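Geseo Countertop Water Filter – Owner's Guide
Section 4: First Set-up and Flushing
Reading time: 4 minutes

Complete this section before you drink from the filter. Set aside 50 minutes if you are fitting the unit for the first time. Most of that is waiting while the cartridge soaks.

Before you start

You will need the filter housing, one new cartridge, the supply hose, the faucet adapter and a clean bowl or bucket. The adapter fits most kitchen faucets with an outside thread. It does not fit pull-out spray heads.

CAUTION: Connect the unit to cold water only. Hot water damages the cartridge and can loosen the seal at the base of the housing.

Fitting the cartridge

1. Wash your hands and rinse the inside of the housing with cold water.

2. Unwrap the cartridge. Remove the blue cap from the lower end and keep it. You will need it if you store the cartridge later.

3. Stand the cartridge upright in a bowl of cold water and leave it for 18 minutes. Small bubbles will rise from the top at first.

4. Check that the rubber ring sits flat in its groove at the base of the housing. If it is twisted, lift it out with your fingers and press it back in. Do not use a knife or screwdriver.

5. Lower the cartridge into the housing and turn it clockwise until it stops.

6. Screw on the cover by hand. The arrow on the cover should line up with the arrow on the body.

NOTE: A wrench is not supplied and should not be used. Overtightening is the most common cause of a cracked cover.

Connecting to the faucet

7. Unscrew the aerator from the end of your faucet. Keep it with the blue cap.

8. Screw the adapter onto the faucet. If it feels rough or goes on at an angle, back it off and start again.

9. Push the hose onto the adapter until it clicks, then tug it gently. It should not move.

10. Set the diverter lever to OFF and open the cold tap halfway. Look for drips at both ends of the hose. If you see any, close the tap and repeat steps 8 and 9.

Flushing

11. Place the bowl under the filter spout and turn the lever to FILTER.

12. Run the water at a steady, medium flow for five minutes. The first water may be gray or cloudy. This is fine carbon dust from the cartridge and it is harmless, but do not drink it. You can use it on house plants.

13. Turn the lever to OFF, wait two minutes, then flush again until the water runs clear.

14. Fill a clean tumbler and let it stand. Tiny air bubbles that clear from the bottom up are normal in the first few days. 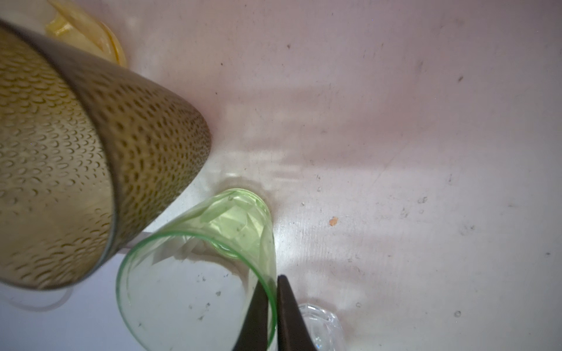

Do I have to flush again if the filter has not been used for a while?
Flush for one minute after two days without use. After two weeks or more, repeat steps 11 to 13 in full.

Setting the reminder

Each cartridge is rated for 2000 liters. The reminder dial on the side of the housing does not measure flow – it is only there to help you keep track of the date. Turn it to the current month when you fit a new cartridge, and write the date on the label inside the cover.

If the flow slows down well before the cartridge is due, check the hose for kinks first. Then unscrew the adapter and rinse the mesh screen inside it.

CAUTION: Do not leave the unit where it may freeze. A cartridge that has frozen must be thrown away, even if it looks undamaged.

Spare cartridges are listed under part number 142. Cleaning and storage are covered in Section 5.

Guide text: Chantal Kennedy. Revised 2021-05-03.

We use cookies to remember your language and region. Accept | Settings
© Geseo Customer Support | Contact us | Back to top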